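Recipe Development and Test Kitchen Assistant
Dumitrescu Test Kitchen, Bumbridge
Full-time, permanent

About the Kitchen

The Dumitrescu Test Kitchen develops, tests and edits recipes for home cooks. Our work appears in printed cookbooks, in a monthly subscriber bulletin and on the Silitora recipe site, which we supply under a long-standing agreement. Most of our recipes are for weeknight meals made with ordinary supermarket ingredients: casseroles, soups, sheet-pan dinners, rice and noodle dishes, quick breads and simple desserts. A smaller part of our work covers preserving and holiday baking.

Every recipe that leaves the kitchen is cooked by its developer, revised, and then cooked again by a second person who has had no part in writing it. The successful applicant will do much of this second cooking and will be trained to develop recipes independently.

The kitchen has 12 permanent staff and is led by Veronica Stoica, Director of Recipe Development. The position reports to Euan Skinner, Senior Test Cook.

Purpose of the Position

The Assistant prepares and tests recipes written by other members of the team, records results in full, and recommends changes to ingredients, quantities, timing and wording. The Assistant also shares responsibility for the daily running of the kitchen, including ordering, storage and cleaning.

Principal Duties

Cook assigned recipes exactly as written, without correction or substitution, and complete a test report for each one on the same working day.
Weigh and measure all ingredients, and record both the weight and the volume of each.
Note cooking times, oven settings, pan sizes and internal temperatures at the stages named in the test plan.
Identify instructions that a home cook could misread, and propose clearer wording.
Take part in tastings and give written comments before group discussion begins.
Test approved substitutions, such as dairy-free milk in sauces or brown rice in baked dishes, and report whether the method must change.
Prepare ingredients for demonstrations and for the autumn cooking classes.
Receive deliveries, label and rotate stock, and keep the allergen register current.
Develop original recipes under supervision after the first six months of employment.
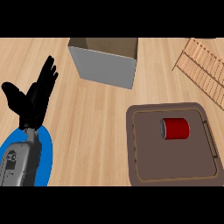 The duties listed may be adjusted from season to season. During the preparation of the annual baking collection, for example, testing is devoted almost entirely to cookies, yeast breads and layer cakes, and the Assistant should expect to repeat the same recipe several times in one week with a single change each time. Applicants should consider carefully whether they would find this work satisfying. It calls for patience and an even temper, and the notes from the final test must be as complete as the notes from the first.

Required Qualifications

A high school diploma or equivalent.
At least 2 years of paid experience in a restaurant, bakery, catering, school or institutional kitchen. Completion of a recognized culinary program may be accepted in place of one year.
A current food handler certificate, or the ability to obtain one before the start date.
Sound knowledge of basic methods, including roasting, braising, frying, steaming, sauce making and simple baking.
The ability to write short, accurate reports in plain English.
The ability to taste a wide range of foods, including meat, fish, eggs, dairy, wheat and nuts. Applicants with dietary restrictions are invited to discuss them with us before applying. Some restrictions can be accommodated through the assignment of recipes.
The ability to stand for long periods and to lift full stockpots and cases of produce, with or without reasonable accommodation.

Preferred Qualifications

Experience in writing or editing recipes for publication.
Familiarity with the home cooking of more than one country or region.
Experience in scaling recipes up or down.
Working knowledge of Trustier, the database in which our test reports are stored. Training is provided, and applicants without this experience will not be at a disadvantage at the interview stage.

Hours and Conditions

The working day begins at 9 a.m. and includes a paid lunch break. Early starts are required on a small number of days each year, chiefly for bread testing and for classes held outside the building. These are scheduled at least one month ahead, and the time is returned as leave.

The kitchen provides aprons, jackets and laundry service. Staff supply their own closed, slip-resistant shoes, for which an annual allowance of $200 is paid. Knives are provided, although staff may use their own if they prefer.

Salary is set according to experience and will be stated in writing to all applicants invited to interview. Benefits include health and dental coverage, a retirement plan with employer contributions, paid vacation and sick leave, and support for approved courses in food science, nutrition or writing. Food remaining after testing is divided among staff or sent to the Bumbridge community meal program. It may not be sold.

Recipes developed during working hours are the property of the kitchen. The names of the developer and the second tester are printed with each recipe in our cookbooks.

How to Apply

Applicants should submit the following:

A letter of no more than one page explaining their interest in recipe testing.
A résumé listing all kitchen employment, paid or unpaid.
One original recipe for a baked main dish that serves a family and can be prepared in a single pan. The recipe should include an ingredient list in order of use, numbered steps, and a note on storing and reheating leftovers.
The names and contact details of two references, at least one of whom has supervised the applicant in a kitchen.

The recipe will be judged on clarity and completeness. Unusual ingredients and elaborate techniques carry no additional weight. Photographs of the finished dish are not required and will not be considered. Submitted recipes remain the property of the applicant and will not be published or adapted without a separate written agreement.

Materials may be sent through the careers page or delivered in a sealed envelope to the front office, marked for the attention of Bianca Olteanu, Personnel Officer. Applications will be accepted through the end of January. Incomplete applications will be held until the closing date so that missing items can be supplied, after which they will be withdrawn.

Selection Process

Applications will be read by Veronica Stoica, Euan Skinner and Ileana Iordache, Recipe Editor. Selected applicants will be invited to a kitchen trial followed by an interview. At the trial, each applicant will cook one savory recipe and one baked recipe from written instructions and complete a report on each. At least one of the recipes will contain a deliberate error, and applicants are expected to record it in their report. All ingredients and equipment are supplied, and applicants are paid for their time at the trial at the kitchen's standard hourly rate.

Applicants who require an accommodation at any stage, including changes to the trial menu for medical or religious reasons, should inform the Personnel Officer when accepting the invitation. Such requests are not shared with those scoring the trial except where a recipe must be replaced.

All applicants will be notified of the outcome in writing. The first six months of employment are probationary, with a written review at the midpoint and at the end.

Questions about the duties of the position may be directed to Euan Skinner. Questions about pay, benefits or the application itself should be directed to Bianca Olteanu. Former staff member Eoin Flanagan, who held this position before moving to our publishing office, has also agreed to speak with applicants who would like an account of the daily work. Calls can be arranged through the front office and have no bearing on selection.

The Dumitrescu Test Kitchen is an equal opportunity employer.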